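Small Stuff, Sorted: cards, packets and little clear boxes

I love a big cleanout as much as anyone, but my favourite job in the whole house is the small one. Give me a drawer full of loose cards, half a packet of something, a box with no lid and a cup of tea, and I'm happy for the afternoon! Most of what follows I worked out on the kitchen bench over a few winters, and some of it came from a neighbourly chat at the Devport swap shed, where people have strong views on rubber bands (I'm against them – they perish and stick to everything).

Start with the cards. Loyalty cards, trading cards, recipe cards, sample cards from the paint shop, it all works the same way. Stand them on edge in a clear box and stop stacking them flat. A flat pile has to be lifted to get at anything in it, and an upright row you can flick through with one finger.

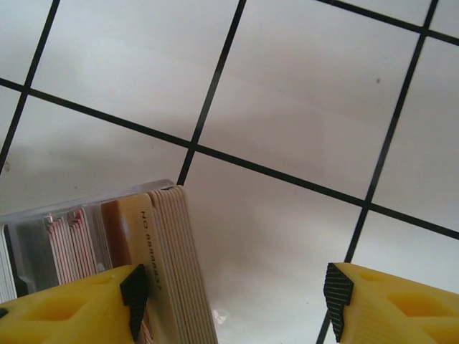
Gesberg, 27th July

Pack them snugly and keep like colours together. Once the creams are with the creams and the pinks with the pinks, you get bands of colour that you can read from the side without pulling anything out, and a card that's been put back in the wrong place shows up straight away. If your cards carry a number, turn them all so the number faces the same direction. I don't bother putting mine in strict number order unless the set is one I look things up in.

Snug does have a limit. If you have to wiggle a card to free it, take out a few and start a second box. Corners go soft very quickly when they're forced, and there's no good fix for a soft corner. I've tried ironing under a tea towel. Don't!

Clear boxes are worth hunting for. The ones I use came from the two-dollar bin at Zwahlen, the hardware place on the Sindbridge road, and they cost me 40 cents each in the end because the lids had gone missing. Who needs the lid? For anything that lives in a drawer, an open top is quicker. Wash them in warm soapy water, skip the dishwasher (they go cloudy) and let them dry upside down on a rack.

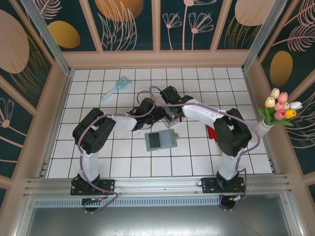
Give yourself a pale, hard surface to work on. A tiled bench is wonderful for it. Small dark bits show up against white, nothing snags, and the grout lines are handy for keeping piles apart – one sort of thing to a square, and shift it along as it grows. On a wooden table I put down an old pillowcase, which does the job nicely except that it rucks up under the heavier things.

Set a timer for 10 minutes if you're the type who wanders off. I'm the type who doesn't come back up for air, so I set it for the opposite reason.

Next, a tray. I can't say enough good things about a shallow tray with a bit of a rim. Anything flat and slippery goes in there while you decide what to do with it: seed packets, sachets, sauce packets, spare buttons in their little bags.
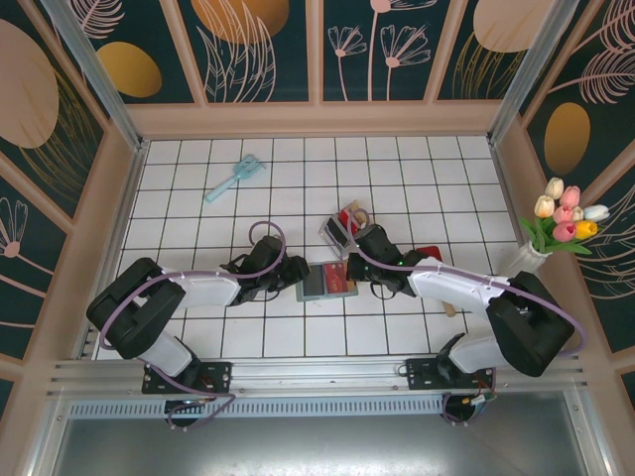
Lay packets side by side so you can see each front. Overlapping looks tidy but you forget whatever is underneath, and I once found gravy sachets dated from an October well before we moved in here. When the tray is full, that's your signal to stop gathering and start putting away. A second tray only means twice the dithering.

And do put something cheerful at the edge of your work space. A few flowers in a vase, real or artificial, make a boring job feel like a proper project, and they mark off the corner where you aren't allowed to dump things.
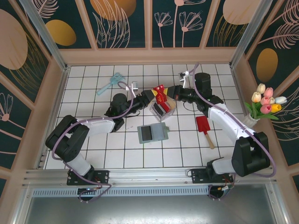 Snack packets need their own rule in our house: they're stored standing up. Flat ones slide under each other and get crushed by the tins. Held upright, a red-and-yellow packet with VIP across it in white can be picked out from the far side of the kitchen, and the same goes for nearly any bright packaging, so let the printing do your labelling for you. A small see-through box earns its keep the same way, as even a dark little thing inside it shows through the walls. For deeper drawers I cut down a cereal box to make a divider and fold the cut edge over so it doesn't fray.

A few odds and ends to finish:

Label the end of the box, never the top, if it's going on a shelf.

Masking tape and a soft pencil beat a label maker for anything you'll re-sort within the year.

Sticky residue on plastic comes off with cooking oil and a rag. Wash afterwards or it gathers fluff.

Keep one box for strays. Empty it when the seasons change.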